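# Comparing two sets of grip pads on a handheld gripper

I've been swapping pads on our handheld grippers since April, and I finally have a routine I like, so I'm writing it down (mostly for me, a bit for Keegan Trevaskis, who keeps asking!). You'll need one gripper, two sets of pads and a room with ordinary stuff in it. We use a keyboard, a microwave and a basket.

1. Fit the Mumell pads first and close the jaws a few times.
2. Check that the pads meet in the middle. If one side sits high, loosen it and start over.

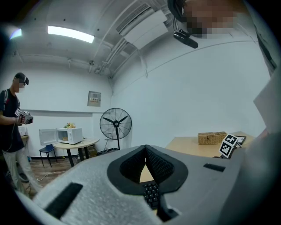

**Do I need to recalibrate after every pad swap?**

Only if the new pads are a different thickness. Same thickness, just zero the jaw width and carry on.

3. Do 28 picks with the first set, then swap to the Vustach pads and do 28 more. Same objects, same order, same person, please.
4. Try a couple of approaches toward the keyboard too. I like to look straight down between the jaws and see how much of it I can still make out, cause fat pads hide a lot.

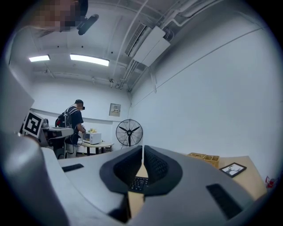

*Photo: Costigan workshop, 2023-10-08*

5. Write down every slip right away. I waited until the end once and had to redo the lot.

My pads go in the bin after 200 picks, when the texture starts to go smooth. The Vustach set made it to 269 before I gave up on it, so I'm leaning that way for now. Next up is the softer Mumell version, same routine.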